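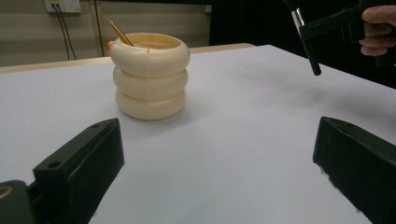 Figure 3. Ribbed cup used as an upright holder, with one thin stick standing in it.

4.2 Where small tools are kept in shared households

The diaries described in Section 3 asked people to write down each time they went to fetch a small hand tool, by which we mean anything thin enough to be held like a pencil: pens, brushes, chopsticks, skewers, crochet hooks, nail files and so on. After incomplete entries were removed, 887 entries remained, from 72 households in Culness. We sorted each entry by where the tool was found, where the writer had first looked for it, and who had used it last, if that was known.

Three kinds of storage turned up again and again. The first was the drawer, which most households had in the kitchen and which many called by a name of their own ("the bits drawer", "the everything drawer"). The second was the upright holder, usually a cup, jar or tin that had been made for something else. The third was what we call resting storage: the tool is left lying on the surface where it was last used, and stays there until it is wanted again or until the surface is needed for a meal. Resting storage is not mentioned in the earlier work by Chauhan and Dekker, whose interviews asked people where things "belonged". When our diarists were asked the same question they too left it out, although it made up a large part of what they wrote down.

Households differed in how they spoke about the upright holder. In homes with one adult it was often described by its contents ("the pens", "my brushes"). In homes with three or more adults it was more often described by its place, such as "the pot by the kettle" or "the cup on the sill". Kwok, who coded this part of the material, suggests that a holder used by several people soon has mixed contents and can no longer be named after them. We think this is likely, but a few homes do not fit. One household of five kept four separate holders, each named after a person, and by their own account everyone took from all of them.

Mixing was the main source of complaint. One diarist wrote that she had gone to the jar for a pastry brush and come back with one that had been used for shoe polish. Another had stopped using the shared pot altogether and kept her pens in a coat pocket. Complaints of this sort came more often from those who had moved into an existing household than from those who had set it up. The newcomers described the holder as something they had to learn, in the same way as the bin days or the hot water timer. 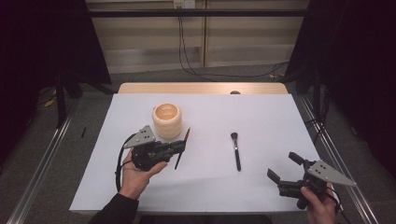

Resting storage was harder to study, as people seldom thought of it as storage at all. In the follow-up visits, carried out by Assefa and Chaudhary in February, we asked to see the table or worktop that was used most, and asked what each thing on it was for. Brushes were a common case. A make-up brush with a long black handle, lying on the table beside a ribbed cup that could have held it, is the kind of arrangement we coded as "resting, holder within reach". Entries under this code make it plain that distance alone does not decide whether a tool is put away. Several diarists gave the bristles as their reason for laying a brush flat, and others said that a tool standing in a cup was finished with while one on the table was still in use. This second meaning was widely understood within a household, even where it had never been talked about. One man said that he would not move a pencil left lying on the table but would take the same pencil from the jar without asking.

The time of day also mattered. Tools left resting in the morning were mostly cleared before the evening meal, and those left after it were mostly still there at breakfast. In households that ate in another room, or on the sofa, the pattern was much weaker, and some tools were reported in the same place for the whole of the diary period. We had expected work surfaces in bedrooms to show the longest resting times, but there were too few entries from bedrooms to say.

Bought organisers played a smaller part than we had assumed. The Zitham desk tray and the Van Leeuwen cutlery insert were each named by several households, mostly as things that had been bought, used for a time and then moved to a cupboard. The reasons given were that the slots were the wrong length or that the tray took up the part of the table people wanted. Cups and jars were rarely given up in this way. When one was broken or taken back for drinking, another was found for the job, often on the same day.

Two limits should be kept in mind. The diaries record searches, so a tool that was always exactly where its user expected it may have been fetched without being written down. We asked for every fetch to be noted, but more than 90 entries were made in the evening for the whole day at once, and easy fetches are the ones most likely to have been forgotten. The second limit is that all the households were rented. The owner-occupied homes in the Keleta study had more fitted drawers, and the balance between drawer and holder may well be different there. We return to this in Section 6.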